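4. 핸드헬드 그리퍼 비교 시험

본 장은 Heltico 핸드헬드 그리퍼 2대를 한 작업대에서 비교하는 절차를 기술한다. 대상은 좌측 유닛과 우측 유닛이며, 두 유닛의 영상과 개폐값은 Bilyk 컨트롤러로 기록한다. 컨트롤러의 설치와 네트워크 설정은 3장을 따른다.

문서 개정: 2020년 1월 26일
작성: Gisela Pereyra, Brukstead 시험실

4.1 시험 전 확인

시험을 시작하기 전에 다음 항목을 확인한다.

1. 컨트롤러 전원을 켜고 상태 화면에 두 유닛이 모두 표시되는지 확인한다. 한 유닛만 표시되면 해당 케이블을 분리한 뒤 다시 연결한다.

2. 각 유닛의 손가락 패드를 손으로 가볍게 흔들어 유격을 점검한다. 패드가 움직이면 상면의 구멍 쪽부터 체결 상태를 확인한다.

3. 패드 안쪽 면을 보풀이 없는 천으로 닦는다. 용제는 사용하지 않는다.

4. 작업대 위의 물체를 치우고 카메라 렌즈를 닦는다.

5. 조명을 실제 시험과 같은 밝기로 맞춘다. 이후 시험이 끝날 때까지 조명과 작업대의 위치를 바꾸지 않는다.

주의: 케이블을 손잡이에 감은 상태로 유닛을 들지 않는다. 커넥터에 하중이 걸리면 영상이 간헐적으로 끊긴다.

4.2 기준 영상 취득

기준 영상은 패드가 열린 상태에서, 패드 사이에 아무것도 두지 않고 취득한다. 좌우 패드가 모두 화면 하단에 들어와야 하며, 패드 상면의 구멍 2개가 각각 식별되어야 한다.

1. 유닛을 작업대 쪽으로 향하게 잡고 손가락을 연다.

2. 화면에서 좌우 패드의 높이를 비교한다. 약간의 차이는 허용한다. 한쪽 패드의 상면 구멍이 화면 밖으로 나가면 카메라 마운트를 다시 조정한다.

3. 작업대의 반사를 확인한다. 밝은 나무 상판에서는 화면 중앙이 하얗게 뜨기 쉽다. 나뭇결이 화면 상부에서 구분되고 패드의 윤곽이 선명하면 그대로 진행해도 된다. 반사가 패드의 안쪽 면까지 번지면 노출을 한 단계 낮춘다.
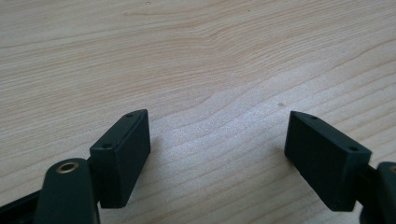 4. 컨트롤러에서 '기준 저장'을 누른다. 저장이 끝날 때까지 유닛의 자세를 유지한다.

5. 다른 유닛에 대해 1~4단계를 반복한다. 파일 이름에는 유닛 위치(L 또는 R)를 반드시 넣는다.

참고: 노출은 자동으로 두지 않는다. 자동 노출에서는 패드가 화면에서 차지하는 면적에 따라 밝기가 바뀌므로 두 유닛의 영상을 같은 조건에서 비교할 수 없다.

4.3 영점과 개폐 범위 설정

1. 컨트롤러 메뉴에서 '개폐 보정'을 선택한다.

2. 손가락을 끝까지 닫고 '최소'를 누른다. 손잡이에 과도한 힘을 주지 않는다. 패드가 눌린 상태에서 저장하면 영점이 실제보다 안쪽으로 잡힌다.

3. 손가락을 끝까지 열고 '최대'를 누른다.

4. 개폐를 3회 반복하며 표시값이 같은 위치로 돌아오는지 확인한다. 값이 돌아오지 않으면 2단계부터 다시 수행한다.

보정값은 유닛별로 저장된다. 좌우 유닛을 바꾸어 연결한 경우에는 기존 값을 사용하지 말고 본 절의 절차를 처음부터 다시 수행한다.

4.4 양손 파지 시험

파지 시험에서는 두 유닛을 동시에 켜 두고 한쪽씩 물체를 잡는다. 대기 중인 유닛도 기록에 포함되므로 손에 든 채로 작업대 위에 둔다. 머리 위치의 Wuten 카메라는 양손과 두 유닛의 마커판이 함께 보이도록 조정한다.

1. 검은색 철망 바구니를 작업대 위에 놓고, 시험 물체를 정한 자리에 둔다. 물체는 시험 조합마다 같은 것을 사용한다.

2. 양손에 유닛을 하나씩 잡는다. 케이블은 팔뚝을 따라 작업대 바깥쪽으로 빼고, 물체와 바구니 위를 지나가지 않게 한다.

3. 기록을 시작한 뒤 두 유닛을 모두 열린 상태로 잠시 정지한다. 이 구간은 영상 동기화에 사용한다.

4. 우측 유닛으로 물체를 잡는다. 좌측 유닛은 연 상태로 둔다. 파지 중에는 손목을 지나치게 돌리지 않는다. 마커판이 물체나 손에 가려지면 해당 구간의 자세 추정값을 사용할 수 없다.
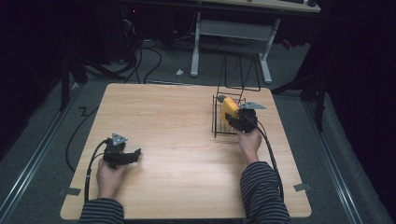
파지 상태를 유지한 채 표시값이 안정될 때까지 기다린다. 표시값이 계속 변하면 물체가 패드 사이에서 미끄러지고 있을 가능성이 있으므로, 물체를 내려놓고 패드의 접촉면을 확인한 뒤 같은 시행을 다시 기록한다.

5. 물체를 내려놓고 손가락을 연다.

6. 역할을 바꾸어 좌측 유닛으로 동일한 동작을 수행한다.

7. 각 유닛의 시행 수가 같아질 때까지 반복한다. 유닛 간 비교표를 작성하려면 전체 시행이 200회를 넘어야 한다. 그보다 적은 기록은 예비 자료로만 분류한다.

주의: 철망의 가는 선에 패드 모서리가 걸릴 수 있다. 걸린 상태에서 당기지 말고 손가락을 연 뒤 유닛을 위로 들어 뺀다.

주의: 바닥의 케이블이 고리 모양으로 남아 있으면 시험자가 이동하기 전에 정리한다. 기록 중에 케이블을 밟은 경우 해당 시행은 폐기한다.

4.5 시험 중 재확인

시험이 길어지면 마운트가 조금씩 돌아갈 수 있다. 시험 물체를 교체할 때마다 기준 자세의 영상을 다시 취득하여 4.2의 영상과 비교한다.

1. 물체를 내려놓고 패드 사이를 비운다.

2. 기준 영상을 취득할 때와 비슷한 높이와 각도로 유닛을 잡는다. 나뭇결의 위치까지 맞출 필요는 없다. 비교 대상은 화면 안의 패드와 손가락 암이다.

3. 좌측 암의 황동색 링이 화면에 들어오는지 확인한다. 우측 링은 화면 가장자리에 일부만 보여도 정상으로 본다.

4. 좌우 패드의 상면 구멍과 윗모서리를 기준 영상에 겹쳐 본다.

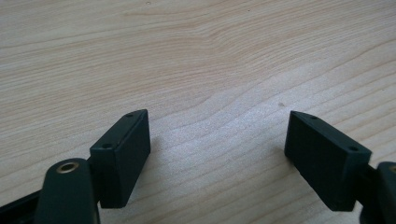
겹친 영상에서 패드의 윤곽이 두 줄로 보이면 마운트 또는 패드의 체결이 풀렸는지 점검한다. 한쪽 패드만 어긋난 경우는 패드 체결, 양쪽이 같은 방향으로 어긋난 경우는 카메라 마운트를 먼저 확인한다. 조정한 뒤에는 4.2와 4.3을 다시 수행하고, 그 이전 시행과 이후 시행을 별도의 묶음으로 저장한다.

참고: 상판의 작은 점이나 얼룩은 보정 표식으로 사용하지 않는다. 렌즈에 묻은 먼지와 혼동되는 경우에는 유닛을 옆으로 조금 옮겨 본다. 점이 화면에서 함께 움직이지 않고 같은 자리에 남으면 렌즈 쪽의 이물이다.

4.6 비교 결과 기록

시행마다 다음 항목을 기록표에 적는다.

유닛 위치(L/R)
패드 식별 번호
시험 물체
파지 성공 여부
파지 중 개폐값
마커 가림 발생 여부
비고

파지 성공은 물체가 작업대에서 완전히 떨어진 상태를 유지한 경우로 한정한다. 물체를 잡았으나 들어 올리지 못한 시행은 실패로 적고, 비고에 '접촉 유지'를 추가한다.

유닛 간 차이를 판단할 때는 시험자의 영향을 분리해야 한다. 우세손에 든 유닛의 결과가 더 좋게 나오는 경향이 있으므로, 전체 시행의 절반은 좌우 유닛을 바꾸어 수행한다. 이때 4.3의 보정을 다시 하지 않은 기록은 비교표에 넣지 않는다.

4.7 종료

1. 컨트롤러에서 기록을 중지하고 저장 완료 표시를 확인한다.

2. 두 유닛의 손가락을 연 상태로 보관대에 놓는다. 닫은 채로 장기간 보관하면 패드 접촉면에 눌린 자국이 남는다.

3. 컨트롤러 전원을 끈 뒤 케이블을 분리한다. 순서를 바꾸면 마지막 파일이 손상될 수 있다.

4. 기록표와 기준 영상을 같은 폴더에 보관한다. 폴더 이름 규칙은 부록 B를 참조한다.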